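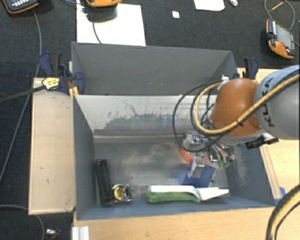 Steltach changes returns rules for online orders from July

Tue 24 February

Steltach, the household goods retailer, will shorten its standard return period and begin charging for most mailed returns starting in July, according to revised terms posted on its customer site this week. Orders placed before the change takes effect stay under the current rules, whatever date the item is sent back.

Under the new terms, customers have 30 days from delivery to start a return, down from 60. A return counts as started when the request is filed in the customer's account. The parcel must then be handed to the carrier within 10 days. Requests that pass that limit lapse and can be reopened once, provided the original 30 days have not run out.

Mailed returns will carry a flat fee, deducted from the refund. The amount has not been published. The terms state only that it will be the same for all parcels within a size class and that it will be shown before the request is confirmed. Items that arrive damaged, incomplete or different from what was ordered remain free to return by any method.

Drop-off returns stay free. Steltach lists 197 drop-off counters, most of them inside partner stores run by the pharmacy chain Bovell. Customers show a code on a phone or on paper, and the counter prints the label. No box is needed for items in the smaller size class, although the product's own packaging has to be included. Bovell counters do not accept items from the larger size class. Those must be mailed or collected from the home by appointment, and the collection charge is set separately by zip code.

The company has also rewritten the section on refund timing. At present, a refund is issued once an item has been inspected, with no deadline given. From July, refunds for drop-off returns will be issued within five business days of the counter scan, before inspection. Mailed returns will still be inspected first, with a limit of 14 days from arrival at the returns center. If the inspection finds parts missing, the customer receives a partial refund and an itemized note. A customer who disputes the deduction has 21 days to reply with photos or a receipt.

Returned parcels are processed at two sites. The older one, operated by the logistics contractor Kettani, handles furniture, lamps and anything with a power cord. The other handles textiles, kitchenware and small storage items. Orders that include both kinds of goods have to be sent back in separate parcels, each with its own label — a point that the current terms leave out and that has been a regular source of misrouted returns. Under the new terms, the account page will generate the separate labels automatically, and the fee will be charged once per order instead of once per parcel.

Several categories are excluded from returns altogether unless faulty. The list now covers cut-to-length fabric, mattresses removed from their sealed cover, custom paint, and clearance items marked as final sale. Mattress toppers, which were on the excluded list until now, can be returned if the inner wrap is unopened.

Items sold by outside sellers on the Steltach site follow a different schedule. The largest of these sellers, the rug and curtain brand Skanidance, has 653 products listed there and will keep its own 60-day period. Its returns go directly to its own warehouse, and its labels are not accepted at Bovell counters. The product page will show which rules apply, in a line placed below the delivery estimate. Until now this information was available only in the order confirmation email.

Gift returns are handled as before. The recipient needs the order number or the gift receipt and is issued store credit — the buyer is not notified. Credit issued this way is valid for two years. The 30-day period for gifts runs from delivery and not from the date the gift was given, except for orders placed in November and December, which can be returned through the end of January.

Customers with an open return do not need to take any action. Labels already printed remain valid until the date shown on them. The full terms, including the size class table, are on the Steltach help pages under Orders and Returns. The table of collection charges is to be added there before the new rules start.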